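Visit report: Nendell film converting works, Endemgate
Tue 7 May

Nendell prints, laminates and slits packaging film for snack and dry food packers. It does not fill bags. The works takes in plain film on the reel at one end and sends out printed reels at the other, and the tour follows that order. Our guide was Marama Prendergast, who runs the slitting hall and was happy to stop the group for questions, though ear defenders made this slow going on the printing side.

Reels arrive shrink-wrapped on pallets and stand in the store until they match the temperature of the hall. In January this can take until the following shift. Each reel is then weighed and checked for telescoping, where the layers have slid sideways on the core. A telescoped reel goes back to the supplier.

The press was running a two-colour job during our visit, at well below its full speed. Register is checked by a camera over the web, and the operator also pulls a sample at each reel change and lays it on a light table. Ink comes up from a mixing room below, which we saw only through a window.

Lamination was the part I had come for. The printed film and a metallised film are brought together over a heated roller with a thin coat of adhesive between them. The laminator is a Pavlović machine, second-hand, with newer tension controls. Tension is the main source of scrap: if the two webs are pulled unequally, the finished laminate curls, and a curled laminate will not run cleanly over the forming shoulder of a bagging machine. Curl is measured by cutting a cross in the sheet and watching how the corners lift. It is a crude test and everyone seems to trust it.

Slitting is quick and loud. The parent reel is cut to the packer's width, with the edge trim drawn off by suction and baled. Nendell sells the bales to Mesalell, but the price for mixed laminate is poor and Marama did not pretend otherwise.

The last stop was the test room, where 3 strips from each reel are sealed, clamped and pulled apart. The instrument draws a curve of force against distance. A good curve rises, holds level and then drops; a spike followed by a sudden fall means the seal is too strong for the film and the bag will tear down the side when opened. I asked why the crimp is ridged. The ridges press the layers together along several lines, so a crumb trapped on one line need not open a path through the whole seal. The crimp is also a handy place to take hold of a full bag, as with the green Lay's bag being held by its crimp over a clear bowl, and a peel test tells you little about how it copes with that sort of handling. Nendell hangs filled bags from a clip as a separate check - it is not in the customer specification, but the results are kept with the reel records.
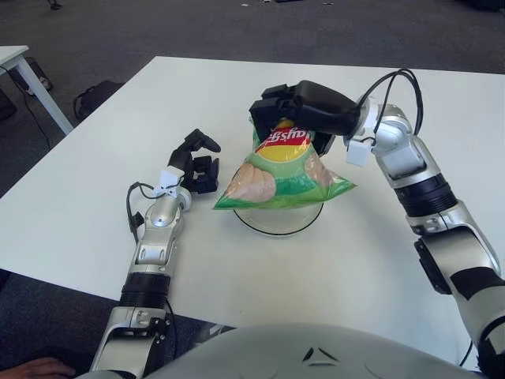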